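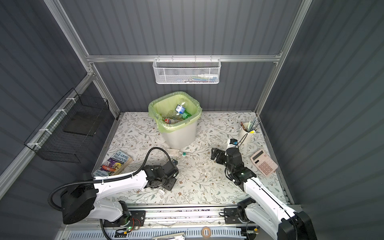 How soon can a bay be loaded after it has been put together?

Leave the bay empty overnight, check every corner fixing the next morning, and then load it from the bottom up.

4 Fitting out the bay

This section applies to the Sositz 604 workroom bay in both widths. It assumes that the frame has been assembled as set out in section 2, that it stands in its final position, and that the feet have been levelled. If the bay has been moved since it was levelled, repeat the levelling before going on.

4.1 Before starting

Check that the following are to hand:

– hex key supplied with the frame
– spirit level
– soft pencil
– tape measure
– sharp trimming knife and a steel straight edge
– clean, lint-free cloths
– mild dishwashing liquid

Lay the accessory fittings out on a towel or a sheet of cardboard. The short and long bolts look alike when mixed. Short bolts are for hooks and basket brackets. Long bolts are for shelf brackets only.

CAUTION: A long bolt used in a basket bracket will bottom out before the bracket is tight. The bracket will feel firm but will slip under load.

4.2 Rails

1. Decide the height of the rear rail. For a standing bench, measure 300 mm up from the bench surface to the underside of the rail. For a seated bench the rail may be set lower, provided that the tallest item kept at the back of the bench still clears it.

2. Mark both uprights in pencil at the same height. Measure each upright from the bench, not from the floor. Floors are seldom flat over the width of a bay.

3. Slide the rail brackets to the marks and nip up the bolts by hand.

4. Place the rail in the brackets. On the 800 mm bay this can be done by one person. On the wide bay a second person should support the far end.

5. Check the rail with the level. Adjust one end only, until the bubble is central.

6. Tighten the bolts in turn, a quarter turn at each end, until both are firm.

NOTE: Do not use the bench covering as a guide to whether the rail is straight. A covering laid slightly off square will make a level rail look crooked from the front.

4.3 Hanging storage

Baskets and trays from the Ekomari range fit the rail without an adaptor. Other makes may be used if the hooks seat fully over the rail and the lower edge rests against the back panel or a spacer.

1. Hang the basket empty and press down at each end. It should not rock.

2. If the basket rocks, check for a bent hook. Hooks can be eased back into shape by hand when cold. Do not heat them.

3. Fit the lower spacer, if supplied, so that the basket hangs plumb.

4. Load heavy items first and place them close to the hooks.

Baskets mounted on a side panel carry less than those on a rail. Keep them for light items such as gloves, cloths and paper. Where ties are used in place of brackets, fit them in pairs, trim the tails flush, and replace all of the ties when any one shows whitening or cracking.

CAUTION: Do not hang storage directly over a hot plate, soldering station or glue pot. Small items drop out of open mesh more easily than expected, and plastic ties soften near heat.

4.4 Laying a bench covering

A covering protects the bench from light scuffing and makes spills easier to see and wipe up. It is not a cutting surface. The instructions below apply to roll coverings with a printed face, cut to size on site.

1. Store the roll flat in the room where it will be used, from the evening before. Covering brought in from a cold garage is stiff and will creep after it has been cut.

2. Sweep the bench, then wipe it with a barely damp cloth. Let it dry completely. Run a bare hand over the surface. Any grit that can be felt through the palm will show through the covering within a few weeks.

3. Unroll the covering face up with the factory edge along the front of the bench. Let it overhang at the back and at both sides.

4. Where the pattern has a direction, decide now which way it should run. Trailing designs are usually laid so that they rise away from the person seated at the bench. Small repeats may be laid either way.

5. Smooth the covering from the middle towards the ends with the flat of the hand. Do not pull it. A covering that has been stretched will shrink back and leave a bare strip along the edges.

6. Place the straight edge along the rear line and trim with light strokes. Several light strokes give a cleaner edge than one heavy stroke.

7. Trim the sides in the same way.

8. Fit the front edge strip. Start at the centre and work outwards.

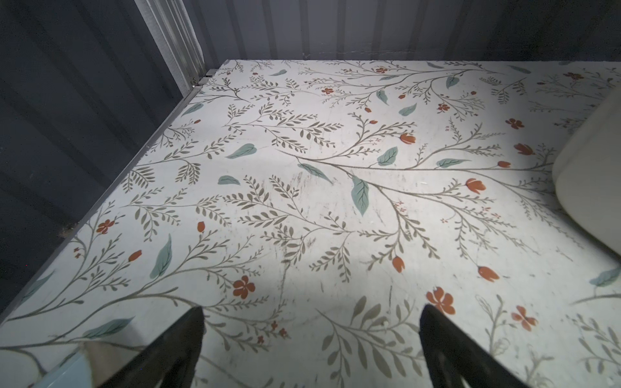

9. Leave the bench clear until the next day, then check the edges again. A slight lift at a corner can be corrected with the double-sided tape in the accessory pack. If the whole of one side has lifted, take off the edge strip and lay that side again from step 5.

NOTE: Keep the offcut. It fades at the same rate as the rest only if it is kept in the same light, so store it on an open shelf in the bay and use it for patches.

4.5 Joining two lengths

Avoid a join where possible. Where one is needed, put it towards the end of the bench that is used least. Overlap the two lengths, line up the print, and cut through both layers in one pass along the straight edge. Remove the waste from above and below. Press the join down onto a single strip of tape and weight it overnight with a board.

Large repeats use more material at a join than small ones. Allow one full repeat over the bench length when ordering.

4.6 Waste and liners

Stand the waste bin where it can be reached without leaning across the bench. Under-bench placement suits most rooms. If the bin must stand on a working surface, keep it to the back and empty it before it is more than half full.

1. Choose a liner long enough to fold over the rim on all sides.

2. Push the liner down to the base so that no air is held beneath it.

3. Fold the top edge outwards and smooth it against the bin.

Blades, broken glass and used batteries must not go into a lined bin. Keep a rigid, lidded container for blades. Batteries should go to a collection point.

4.7 Routine care

Daily: wipe the covering with a damp cloth and dry it. Pick up grit first with a soft brush, as dragging grit under a cloth causes most surface scratches.

Weekly: empty the baskets, shake out dust, and check that each hook is seated. Wipe the rail.

Monthly: check the rail bolts and the feet. Tighten the bolts if needed, but do not force them.

For marks that do not respond to water, use a little dishwashing liquid in warm water and work inwards from the outside of the mark. Rinse twice. Do not use acetone, scouring powder or abrasive sponges. Rubber feet on lamps and small appliances can leave a permanent stain on a printed covering – place a piece of card or cork under them.

Cookie notice: We use cookies to remember your region and to measure visits to the Cument help pages. By continuing you accept our use of cookies. Accept all | Manage settings

4.8 Fault finding

Rail sags in the middle: load is concentrated away from the brackets. Move heavy baskets to the ends. If the sag remains when the rail is empty, replace the rail.

Basket slides along the rail when touched: end stops not fitted, or fitted upside down. The flat side of the stop faces the basket.

Covering bubbles after cleaning: water has entered at an edge. Lift the nearest edge strip, dry both surfaces, and refit. Do not prick the bubble.

Print wears through in one place: the same item is being dragged across the same spot. Lift items clear of the surface, or fit a patch cut from the offcut. See 4.5 for the method of cutting.

Bay moves when the bench is leaned on: one foot is off the floor. Slide a sheet of paper under each foot in turn. The foot that lets the paper through needs lowering.

4.9 Spare parts

Edge strips, stops, bolts and tape are sold as an accessory pack, and the same pack fits both widths. Rails are cut to the width of the bay and cannot be shortened on site. Quote the 604 model number and the bay width when ordering. Bays sold under the Amin name before the change of finish take the same bolts but a different end stop.

Go on to section 5 for lighting and cable runs.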